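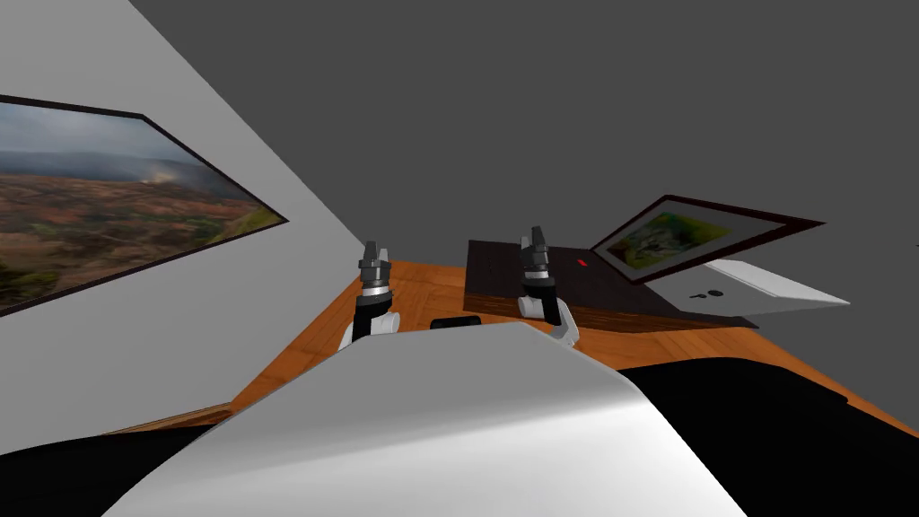 I have been meaning to write about soup for weeks now, and December seems like as good a time as any. My neighbor Lauri Eskola gave me his mother's split pea recipe back when we first moved to Birkine, written on the back of a seed packet, and I promptly lost it (of course I did!). It surfaced last month inside a cookbook I never open.

The recipe calls for 700 grams of dried peas, a ham bone, two onions and "enough" marjoram. Enough for whom, I wondered, and I called Lauri, who laughed and told me to keep going until the kitchen smells right.
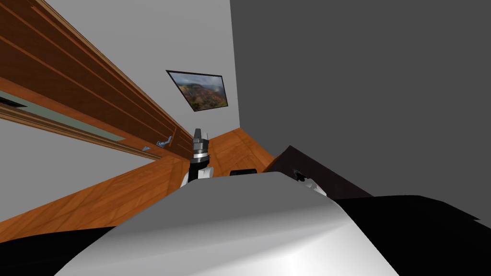

So I soaked the peas overnight and had the pot on by 10 in the morning, and then I mostly wandered in and out, stirring when I remembered. It took 3 hours - maybe a little longer, I got caught up in a crossword.

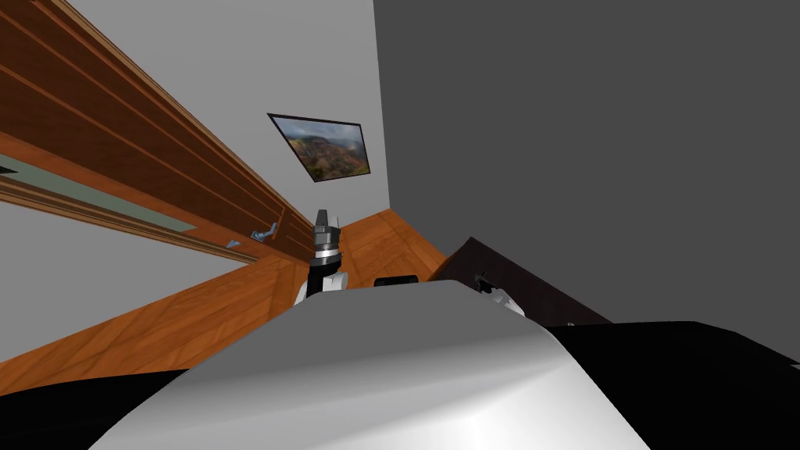
Soft gray and glossy white.

I'd planned on supper for two, but the pot fed 8 of us, with Aleksi Laaksonen bringing dark bread and a jar of mustard so strong it made my eyes water. I still think it wanted more marjoram. Aleksi says less.
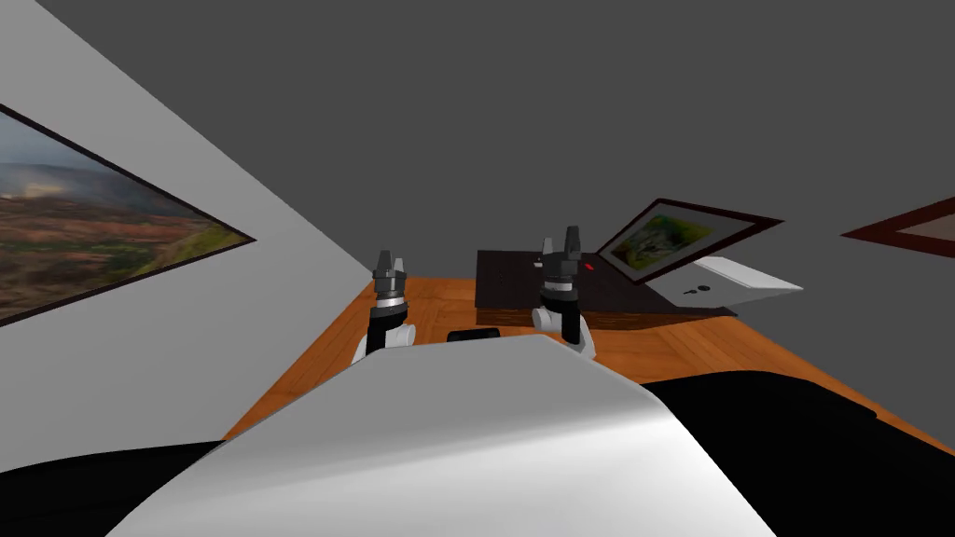

Brown and green hills on the wall, with the wooden table beside them.

Next week I'm trying it with smoked turkey, and I've already copied the recipe out twice.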